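Reading a Product Claim: the Pasent Two-Finger Kit

Handout for Unit 3, Buying and Judging Automation

Bring this sheet to the session along with the supplier's brochure. We will be marking up the brochure, so print it if you can.

What is being sold

Pasent is sold by Gurnus as a "ready-to-work handling kit". In the box are a two-finger parallel gripper, a small camera that sits at the wrist, a mounting plate, a controller and a licence for the Edet software. The arm is extra. That last point is on page 13 of the brochure, in the same type size as the warranty address, and several past students have costed the whole project without it.

The pitch is that a small workshop or a college can have a robot helping with "everyday handling" on the first afternoon. Helping is a slippery word. Before you accept it, write down what the person does, what the machine does, and what happens when either of them lets go.

Claim 1: "Handles any flat part"

Start with the word "any". A two-finger gripper has a maximum opening, and a flat part has to present an edge thinner than that opening. A sheet lying flush on a bench presents nothing useful at all. Somebody has to lift it, prop it up, or let it overhang.

Then there is length. Gripping a long board by its short end is the worst place to hold it if you plan to carry the weight. The load hangs away from the fingers and tries to twist out of them. The brochure quotes a payload without saying how far from the fingertips the load sits. A payload figure with no distance attached should get a question mark in the margin from you every time you meet one.

Steadying one end while a person carries the other is a much easier job. It may well be a job worth paying for. It is a different job from the one advertised.

Claim 2: "Learns from a few demonstrations"

Edet is the software side. You guide the gripper through the task, it records, and later it tries to do the task alone. The sales sheet says "a few". The quick-start guide says 30 per task. The support pages, if you go far enough into them, recommend 300 where the object is long or is handed over by a person. All of these come from the same company.

Things to find out before believing any of the three:

Does moving the bench count as a new task?
Does a different person count as a new task?
Who throws out the bad recordings, and are those hours in the price?
What was the success rate, over how many attempts, and who did the attempts?

The last one matters most. The Gurnus demonstration video is edited, with a cut each time the part changes hands. I can't tell you what is missing from it. Neither can the salesman I asked.

Claim 3: "Safe alongside people"

Here the brochure leans on force limits. Fine, the fingers will stop closing at a set force. That covers a pinch. It says nothing about the far end of a long rigid part, which swings a great deal when the wrist turns a little. Safety is judged on the whole job, including the part being held, the tool and the room. A gripper on its own can't be declared safe alongside anyone, whatever the sticker says.

Look also at where hands go. People reach for the edge and the corner of a board because that is how boards are carried. Those are the places the fingers want too.

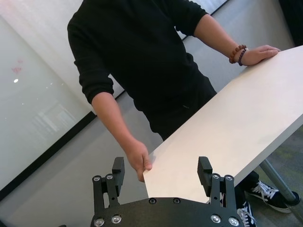

Should a small workshop buy the Pasent kit to help with carrying boards?

Only after a trial with its own boards, in its own room, with a written record of every failed attempt. If the supplier won't lend a kit for that, treat the refusal as part of the review.

How it compares

The obvious rival is the Perkska, which uses suction cups. Suction is good on smooth, clean, flat faces and poor on dusty or porous ones. It can lift a sheet lying flush on a bench, which the Pasent can't. It also needs an air supply, and you will hear the pump. Perkska's literature has faults of its own (see "virtually silent"), so don't go easy on it because it is the underdog.

A trestle with a roller on top should be in your comparison table as well. It holds up the end of a board all day and needs no licence. Students leave it out every year and lose marks for it.

For the written task

Choose one sentence from the Pasent brochure. Copy it exactly, with the page number. Say what you would have to measure to find out whether it is true, how you would measure it, and what result would make you send the kit back. One side of paper. Don't write an introduction on the history of robots.

Spare copies of the brochure are in the tray by the door. The older edition has a different payload figure, so check which one you have picked up and write the edition at the top of your answer.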